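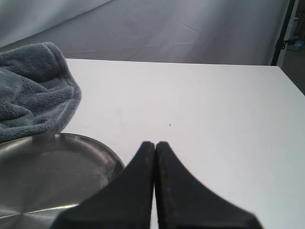
HENAR, Fri 5 December

Category: Jobs and Calls > Part-time

Irnadden Reading Rooms is hiring a part-time evening desk clerk for the Henar branch. The job is 13 hours a week, Monday through Thursday, with one Saturday morning a month. It is a permanent position and starts as soon as the right person can give notice wherever they are now.

The evening clerk opens the desk at 5, checks books in and out, signs up new members, answers the phone and closes the building. Between 5 and 6 it is mostly school kids and their parents. After that it gets quieter and most of the time goes to shelving and to the local history boxes, which came to us from the old Mutiso Street branch in September and still need to be listed. There are 700 items in them, mostly letters, maps and shop ledgers. You will work through them at your own pace using the form Karim Hamdan set up. If you can read old handwriting, please say so in your letter.

You will work alone on two of the four evenings. On the others Baldur Briem is in the building until closing.

We need someone who

- has a high school diploma or the equivalent
- has worked with the public before, in any kind of job
- can lift a full box of books and use a step stool
- can type and use a spreadsheet

Library experience is welcome but we do not require it. We use the Jirance catalog, and training on it takes two evenings, paid at the regular rate. A second language is useful at the desk.

Pay is $1,656 a month before taxes. Paid vacation is figured by hours worked. There is free parking behind the building and the number 2 bus stops across the street; the last one leaves 20 minutes after we close.

To apply, send a one-page letter and a list of your past jobs to Kaj Kragh, branch manager, or leave them in an envelope at the desk. Include the names of two people we can call. One of them should be someone you have worked for. Please also tell us which Saturday mornings you could not work. We read letters as they come in and will take the posting down when the job is filled.

Interviews are held at the branch in the late afternoon and last half an hour. Oddur Kárason will sit in on them with Kaj. Everyone who applies will get a reply by mail or phone.

Recent postings
Weekend shelver, Irnadden main branch
Homework help tutor, grades 4 to 6
Call for readers: Tuesday story hour

Contact | Copyright Irnadden Reading Rooms | Back to top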